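Household Waste and Everyday Habits
Week 4 notes, 16/05/2023

OK, so last week we got through landfill history and I promised I'd get to the part I like best, which is what people do with their trash before it ever leaves the house. If you missed class, borrow notes from Jalen Boateng, his are better than mine.

Start with sorting. Most of us think we sort well. I thought so too until I did the diary exercise myself (the one you're doing for homework, sorry) and found yogurt cups in my paper bag every other day. I wasn't being lazy. I was standing at the counter with one hand full, and the paper bag was closer. That's the idea I want you to hang on to this week: distance matters a lot. People will walk across town for a good sandwich and they won't walk across the kitchen to drop a bottle cap in the right place.

Sille Ravn's reading, the Nesgate chapter, is all about this. She spent two years visiting apartments in one building and asking people to show her where things went. Read the part on bathrooms twice! Bathrooms are where sorting falls apart. Shampoo bottles, cardboard tubes, cotton pads, all of it goes into one little bin, and the same people who are careful in the kitchen don't give it a thought.
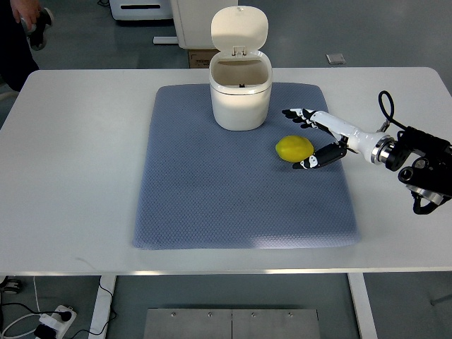

The other big thing in Ravn is size. A small bin fills up fast, so you empty it often, so you see what's in it. A big one lets you forget. Some of the families in the chapter swapped a tall kitchen can for a short one and grumbled for a month, and then a few of them started buying less packaged stuff. Careful here, though. She doesn't claim the bin caused it, and I don't want to read that in your papers. They had signed up for a study, they knew she was coming back, and people tidy up for guests.

Then there's smell, which gets one page in the reading and deserves ten. Food scraps are the reason most people want a lid. They're also why folks give up on composting the first warm week of the year. Keep the scraps dry, line the pail with newspaper, take it out before it's full. My grandmother kept hers in the freezer and I make fun of her less than I used to.

We ran out of time for the Galindo pickup schedule, so look at the map on your own and bring one question about it. Why would two streets side by side get different pickup days? There's a boring answer and a pretty good one.

For next time:

Keep your trash diary for 4 days. Write down the item, the room, and where it ended up. Don't weigh anything.

Finish the Ravn chapter, including the footnotes on Wulta.

Drafts of the short paper are due at the start of class, 2000 words at most. If you're at 2200, cut the introduction first, it's nearly always the introduction.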